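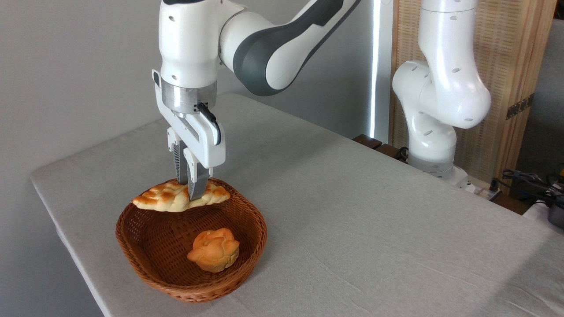 The **bread basket** is a shallow open vessel, commonly of woven wicker, used to carry bread to a table and to keep it there until someone takes the last piece. A round one suits knotted buns. The braided roll, being long and tapered, fits less well and tends to rest on the rim.

## Types

Catalogues divide the field by weave, rim and optimism about capacity. The Wendcombe pattern, 32 centimetres across, is sold as holding 6 rolls, a figure reached with very small rolls. The deeper Aleo is favoured by bakeries for window display, where its colour does much of the work.

## Care

Crumbs lodge in the crisscross of the weave and are traditionally left for the next owner. A cloth liner prevents this, at the cost of having to wash the liner.

## See also

- Plaited loaf
- Knot roll
- Tablecloth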